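Association Tramard – Préparer sa retraite ensemble
Compte rendu de la réunion de décembre

Présents : Duyên Văn (animation), Lurdes Paiva, Arnaldo Rebelo, Lakmal Kumarasinghe
Excusé : Eamon Flanagan
Rédaction : Lurdes Paiva

Ouverture à 18 h, dans la petite salle du rez-de-chaussée. Le compte rendu précédent est adopté sans modification, à part le nom de la rue Peixoto qui était mal orthographié (pardon aux habitants !).

1. Retour sur l'atelier « Mon relevé de carrière »

Quel bel atelier ! Duyên raconte que plusieurs participants sont arrivés avec une enveloppe jamais ouverte et sont repartis avec une liste claire de trimestres à vérifier. Une dame a retrouvé la trace d'un emploi d'été dans une conserverie, qu'elle croyait perdu pour de bon. Lakmal souligne que les échanges entre voisins de table ont beaucoup compté, surtout chez ceux qui ont travaillé dans deux pays.

Seul regret, le temps. Les questions sur le rachat de trimestres ont été expédiées dans les dix dernières minutes. On propose de leur consacrer une séance entière au printemps. Accord de tous.

2. Guide « Les cinq premières années »

Arnaldo présente la maquette du guide, et tout le monde est emballé. Le texte suit un couple depuis la dernière fiche de paie jusqu'à la cinquième année de retraite, avec un budget mois par mois. Les passages sur la complémentaire santé et sur l'impôt de la première année (celui qui surprend toujours !) sont très réussis.

Remarques faites en séance :
– le chapitre sur l'assurance vie est encore trop technique, Duyên le relit ;
– ajouter une page pour les personnes seules, dont le budget ne se résume pas à la moitié de celui d'un couple ;
– garder l'encadré sur la retraite progressive, que Lakmal voudrait même remonter au début ;
– supprimer le glossaire en double page 8.

Tirage : 100 exemplaires pour commencer, chez l'imprimeur Prosberg, qui avait fait un travail soigné pour nos dépliants. La version à télécharger sera mise en ligne en même temps.

3. Permanences individuelles

Les rendez-vous affichent complet, et c'est une excellente nouvelle. Lurdes rappelle que nous ne donnons aucun conseil de placement personnalisé : on aide à lire les documents, à préparer les questions, à comparer des frais, et on oriente vers un professionnel quand il le faut. Arnaldo demande que cette phrase figure en tête de la fiche d'accueil. Adopté.

Discussion animée sur la durée des entretiens. Lakmal trouve qu'une demi-heure suffit si la personne a rempli la fiche avant de venir. Duyên préfère trois quarts d'heure, parce que les gens parlent d'abord de leur vie et ensuite de leurs chiffres – et que c'est souvent là que se trouve la bonne question. On essaie la formule de Duyên jusqu'au printemps. Nous pourrons recevoir jusqu'à 9 personnes par mois.

4. Groupe de lecture des contrats

Le groupe Sesero a terminé la lecture des conditions générales de deux plans d'épargne retraite. Travail formidable, et pas toujours drôle ! La grille de comparaison distingue maintenant les frais sur versement, les frais de gestion et les frais d'arbitrage. Eamon avait envoyé ses notes par courriel : il insiste sur les conditions de sortie en capital, à mettre en première ligne de la grille. Arnaldo s'en charge.

5. Page de l'association

Lakmal a rafraîchi la page d'accueil et la rubrique des photos. Les visiteurs trouvent désormais les dates des permanences sans devoir faire défiler tout l'historique. Bravo à lui.
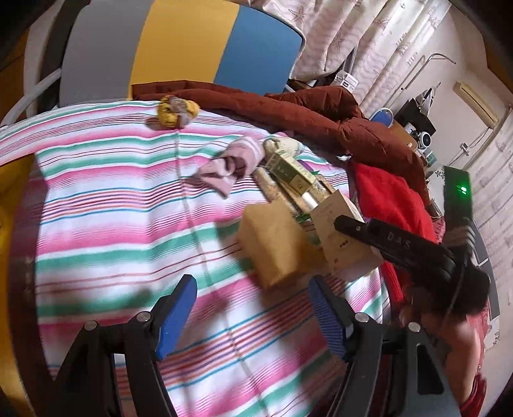 Des articles emballés sur un drap à rayures.

Il reste à mettre à jour le formulaire de contact, qui renvoie encore vers l'ancienne adresse. Duyên demande aussi une taille de caractères plus généreuse pour les fiches à imprimer.

6. Questions diverses

– Une lectrice souhaite une séance sur les pensions de réversion. Très bonne idée, Lurdes prend contact avec elle.
– Arnaldo signale que la bouilloire de la salle fuit. Il apporte la sienne la prochaine fois.
– Les adhésions se renouvellent auprès de Lurdes, par chèque ou par virement.

À faire avant la prochaine réunion
Duyên : relecture du chapitre assurance vie
Arnaldo : page « personnes seules », grille des contrats
Lakmal : formulaire de contact, fiches à imprimer
Lurdes : devis Prosberg, fiche d'accueil

Séance levée à 20 h 15.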